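Four weeks with the Stirkolico home simulator

October 12, 2026

I've had a few emails asking whether I'm still using Stirkolico, so I thought I'd better write it up properly before I forget what annoyed me at the start.

Quick recap for anyone new. Stirkolico is a bit of software from a small outfit called Dendus, and it lets you drive a two-armed robot around made-up rooms on your own computer. You pay 29 pounds for the starter version, which gets you seven rooms and one robot, and you can add more if you get hooked (I did, a bit). My friend Maëlle Lemieux put me on to it when I was moaning about the price of proper arms.

Setting up took me most of an evening. The installer is fine, the manual is not. It's written as if you already know what every menu is called, and I spent ages hunting for the button that resets a room. It's under "Gernwood", the name of the default flat, for reasons best known to Dendus! Once I was in, though, I was away.

What I like most is working from the robot's own view. You look out over the shoulders and have to learn where your hands are all over again, and it tips your sense of level right over until you get used to it. I've been sticking to table jobs with the left arm: pick up something small, put it down, try again. I must have done some 300 goes by now and my score chart is still a very wobbly line.

The grumbles: the fans on my old laptop scream, saving a run takes far too long, and the Peixoto add-on pack (extra household objects, sold separately) crashed on me twice. Support did write back the next morning, which was nice of them.

The study room, seen from the robot: 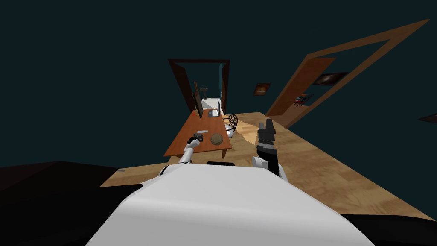
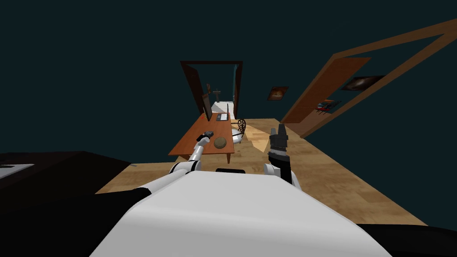

Do you need a real robot to get anything out of it?

Everything in the starter version runs on screen, so a computer and a mouse will do. I've been using a cheap game pad as well, and I find it much easier on the wrists.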